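May, bagging bench, Bonmont line

Back on the zip bags after lunch. Mutua Ndung'u and I spent most of the morning arguing about who should be standing where now that the arm does the first pick, and I think we've got something (finally!). Old way, two of us opened bags all shift and one person checked labels. New way, one person sits with the arm and clears its stops, and the other two have gone over to the Saltmont orders, where they were short anyway.

Log says 1501 bags offered this week, 68 stops. Nearly all the stops are film related, the stuff folds over on itself and the grip takes two layers when we wanted one. Mutua wants to slow the close. I'd sooner try the softer pads from Lockyer first, but he's the one who sits there so we'll do his.

My wrists are so much better, I have to say. What I miss is the talking – you can't really chat across the guard, and the clearing job is kind of lonely by the sixth hour. Asked if we can swap every 2 hours. Doltness crew does it and they seem happier for it.

To do: slower close, new swap sheet, ask who signs off labels when the checker is on break.

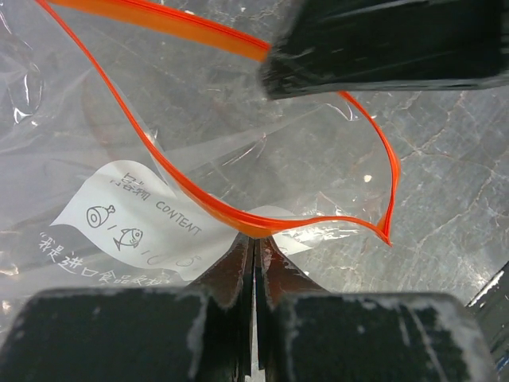 Does the person clearing stops still have to check labels?

For now the label check stays with the checker, and whoever is with the arm only clears stops and writes them in the log.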